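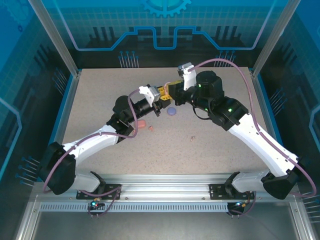

Unit 6: Building and Commissioning a Two-Arm Bench Cell
Arklow Community Workshop, Evening Program in Practical Automation
Instructor: Sanaa Radwan

6.1 Purpose of the unit

A two-arm cell differs from a pair of single arms in one respect that governs the whole build: the arms must share a volume of space. Each gripper has to be able to reach the other, and the control software has to know where both of them are when they do. In the Fadstead build, both base mounts stand on one aluminum rail along the front of the table, and the grippers can be brought together near the middle of the work surface, finger against finger. Participants will set up their own cell to the same general arrangement and will carry out the contact check described in 6.4 before any handling task is attempted.

6.2 Frame and rail

The rail is the reference for every later measurement. It should be fixed to the table before the arms are unpacked. Check it with a straightedge along its full length and shim where necessary. A slotted rail allows the bases to be moved sideways during setup, but once the spacing has been chosen the bolts are to be tightened fully and marked with paint pen.

Side and back walls are required in the shared workshop. They keep small parts on the table and give visitors a clear boundary. Printed panels are acceptable. Participants building at home may use plain board, provided that it is rigid and does not enter the reach of either arm.

6.3 Cable routing

Most faults reported in last year's course were cable faults. The cable to each gripper must be long enough for the wrist to turn through its full range, and it must be held at the base so that a pull is not passed to the connector. Loops above the arm are permitted. Loops that hang over the work surface are not.

With the power off, move each arm by hand through its range and watch the cable at the shoulder, the elbow and the wrist. Repeat with the other arm in its nearest position. Record any point at which the cable tightens.

6.4 Contact check

The check is carried out at 15 percent speed, with one participant at the stop switch throughout.

Home both arms. Open both grippers.
Bring the left gripper to the meeting point and hold.
Bring the right gripper to the same point from the opposite side, stopping 40 mm short.
Close the remaining distance in single steps until the fingers touch.
Save both sets of joint positions under the cell name.

If the fingers meet off center, do not correct the error in software. Return to the rail and measure the base spacing again. The Stockdale group lost two sessions to an offset entered by hand and later forgotten.

6.5 Written work

Submit the rail measurements, the cable record and the saved positions in the Etorar logbook format. Logs should be named with the cell name and the unit number. A sketch of the bench with dimensions is also required, and pencil is acceptable.

Reading for Unit 7: the handout on gripper calibration, sections 1 to 3. Please bring calipers.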